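Vukerow Help > Arms and Grippers

We use cookies to keep you signed in and to count visits. By staying on this site you accept this. OK / Settings

Gripper opens by itself after a protective stop and drops the CPU

Posted 2/17/20 by benchside
171 views
Share (5)

We have an arm on a slatted table that does processor handling on used Dell desktop towers. The tower lies on its side with the panel off. The arm takes the processor out of the socket and puts it into a slot in a printed fixture next to the case. A second routine takes it from the fixture and puts it back. A person still works the socket lever and clamp by hand, and that part is fine.

The trouble is what the gripper does after the arm stops. If the arm goes into a protective stop with a processor in the fingers, the processor stays held. The operator looks, sees it is held, clears the popup and hits enable. Then the fingers open all the way with no command from the program, and the processor falls wherever it happens to be.
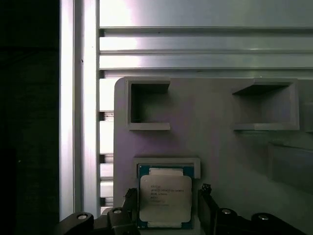 If it happens over the fixture I don't care much. The part drops a short way onto plastic. If it happens over the open case, the processor can land corner first on the socket contacts. We have lost one motherboard that way already, with a patch of bent contacts I could not fix under the microscope. The other time it fell next to the socket and did no harm that I could find.

What I know so far:

The arm is on an Astov controller. The gripper is a Brindov two-finger electric, powered from the tool connector at the wrist. We talk to it through the Tagle plugin.

The log shows 3685 from the plugin right after the enable, every time. The manual lists that only as "device state changed" and gives no action.

I can make it happen on purpose. I ran the pick with a scrap processor and pushed on the arm by hand until it stopped, then cleared and enabled. It opened on 22 of 22 tries. A pause from the program screen does not do it. The emergency stop button does it too, but there the fingers seem to go slack earlier, before anyone touches enable.

The stops themselves come from the insertion move. We press down gently at the end and if the processor is a little crooked in the fingers it catches the rim of the slot and the arm trips on force. I know that should be fixed as well. But stops are always going to happen and I want the part to stay in the fingers when they do.

I have tried raising the grip force (no change), adding a wait at the start of the program (no change, the opening happens before the program starts), and turning off auto-start in the plugin. With auto-start off the fingers stay shut, but then the gripper won't take any command until somebody activates it from the plugin page, and activating it opens it. So I am back where I was, only later.

Is there a setting to make it keep its position? And is there anything I should be doing about people's fingers? The operator who was at the bench last time had a hand in the case reaching for the processor when it let go. It didn't hurt anyone. I still don't like it.

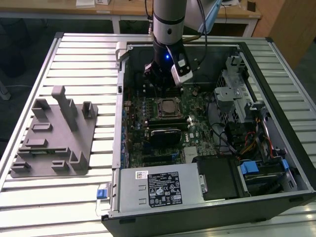 slowfeed

14 helpful votes hidden. Sign in to vote.

What you are seeing is the activation cycle. When the gripper loses its supply and gets it back, it no longer knows where its fingers are, so it runs to fully open and then fully closed to find its end points. The "device state changed" line in your log would be the plugin noticing that the gripper has come up unactivated. With auto-start on, the plugin then activates it for you, and that is your drop.

So the first thing to find out is why it loses supply on a protective stop. On our Astov the tool output is set per installation, and there is a box for switching tool power off when the arm leaves the running state. It was checked when ours was delivered. Uncheck it, save the installation, and restart the controller completely. Loading the program again is not enough, I lost an afternoon to that.

After this the gripper should ride through a protective stop and keep its grip. Repeat your test with the scrap processor and check that the log line is gone too. If the line is still there the power is still dropping and you need to look at the cable.

It will not help with the emergency stop. That cuts the tool supply on purpose and you should leave it that way. For that case you need a recovery routine, and this is how we do ours:

1. Auto-start off in the plugin, always.

2. On startup the program reads the gripper status. If it is not activated, the program shows a message and waits. It does not activate and it does not move.

3. The operator decides if there is a part in the fingers. If there is, they put the arm in freedrive and bring it over a padded tray, well away from the case. Hold the part while you do this, because after an emergency stop you should not trust the fingers to be gripping at all.

4. Operator confirms on the screen, takes their hand away, and only then does the gripper activate and let the part go into the tray.

5. Program goes home and starts from the beginning. No resuming in the middle of an insertion.

About hands: activation is full travel in both directions, so it closes as well as opens. Treat the enable button as a motion command. We have a rule that whoever presses enable has looked at the table first, and that nobody reaches into the case unless the arm is powered off. You should put it in your risk assessment, and have whoever signs that off look at the change to the tool power setting before you run with it.

rm_tagleuser

had the same thing with a different gripper. I put a flat cover over the socket whenever the arm passes above it with a part. doesn't fix anything but we stopped killing boards

Also check your grip force. Too high and the chip turns in the fingers, try going lower.

slowfeed

The cover is a good idea for the passing moves. It can't be on during the insertion, though, and that is where these stops are coming from. For the crooked part, I would look at the finger tips before the force. If the tips only touch at one point on each side, the processor can rotate around that line at any force you pick.

You can also have the arm stop above the slot, do a slow downward move with a low force limit in the program, and back up 5 mm if it hits the limit early. Then the program catches it before the safety system does.

benchside

The box was checked. I unchecked it, did the full restart, and ran the scrap processor again with the same pushing. It stayed in the fingers each time and the log line is gone. The emergency stop still drops tool power, as you said, so I have turned auto-start off and am writing the recovery steps now.

I have not touched the grip force. I am reprinting the fixture in April with a wider lead-in on the slots and will do the slow move at the same time. The enable rule is taped to the pendant.

Marked as solved
4 comments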